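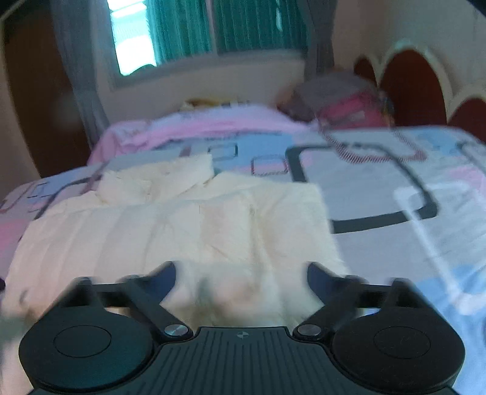
Figure 1. Hand-held gripper over a bed, fingers apart, cream cloth ahead. View from the camera on the tool.

Robot Learning from Demonstration
Handout 8: Hand-held grippers and what they do and don't show
Rajeshwari Bangera, February 2019

Read this before the Clatden paper, and keep Figure 1 next to you while you do. Most of the claims we will argue over can be checked against a single view like that one.

1. The claim

The method replaces the robot arm with a person. Someone holds a gripper with a camera on it and does the task by hand, and a policy is trained on the video plus an estimate of how the gripper moved. At run time the same kind of gripper goes on an arm, and the policy is supposed to carry over. The Clatden authors call this "embodiment-free" data. I would cross that phrase out. The data has a body in it, and the body is a human arm with a human shoulder, free to lean over a bed in a way that a bench-mounted arm can't.

What is true is narrower. The camera sees the fingers and the workspace from a similar place in both cases. That removes one source of mismatch. Reach, speed, stiffness and delay are still there.

2. What the camera gives you

Look at the cloth in Figure 1. The nearest fold, in the gap between the fingers, is smeared by motion until its shape is gone. The gripper itself is fairly sharp, because it moves with the camera. So the part of the view that changes least is the clearest, and the part the policy most needs is the worst. Blur also softens much of the printed sheet on the right, and a large print like that ought to be a gift to any feature tracker.

Two questions to ask of any paper in this area:
How many demonstrations were thrown out because tracking failed?
Were the discarded ones the fast ones?

If the answer to the second is yes, the training set has been quietly sorted by speed, and the reported success rate belongs to a slower and easier task than the one in the title.

The wide lens is a fair trade, in my view. It bends the bed and the curtains, but it keeps the window and the walls in sight along with the fingers, and tracking needs those fixed things. Cloth is a bad landmark. It moves when you touch it. Note the left window pane as well, blown out almost to white. Auto exposure will react to a pane like that whenever the tool turns toward it, and the cloth will change brightness for reasons unrelated to the cloth.

3. The result

Clatden reports 200 demonstrations of cloth folding and 47 test trials on the arm. Three things bother me.

First, the trials are pooled over 3 rooms, with no table by room. If one room did badly we would never know.

Second, "success" means that a rater judged the cloth to be folded. The raters knew which policy they were watching. The Bayram group used blind raters on a similar task, and their numbers came out lower. The two studies differ in other ways too, so don't lean on this too hard.

Third, the baseline is teleoperation with a fixed camera. Changing the collection method and the viewpoint together tells you the package did better. It doesn't tell you which half did the work. The missing condition is teleoperation with the camera on the wrist – cheap to run, and I would like to know why it was left out.

4. What I would believe

That hand-held collection is faster per demonstration. That it gets you into real bedrooms, which the Parkport lab setup never did. I am not yet convinced that it beats an equal number of wrist-camera demonstrations on the arm, or that room variety helps once you control for the number of demonstrations. The Dremberg replication planned for June should settle part of the second point if they hold the count fixed.

For discussion

Write half a page on one missing control in the Clatden paper. Say what you would run, what outcome would change your mind, and what it would cost. "More data" is not an accepted answer.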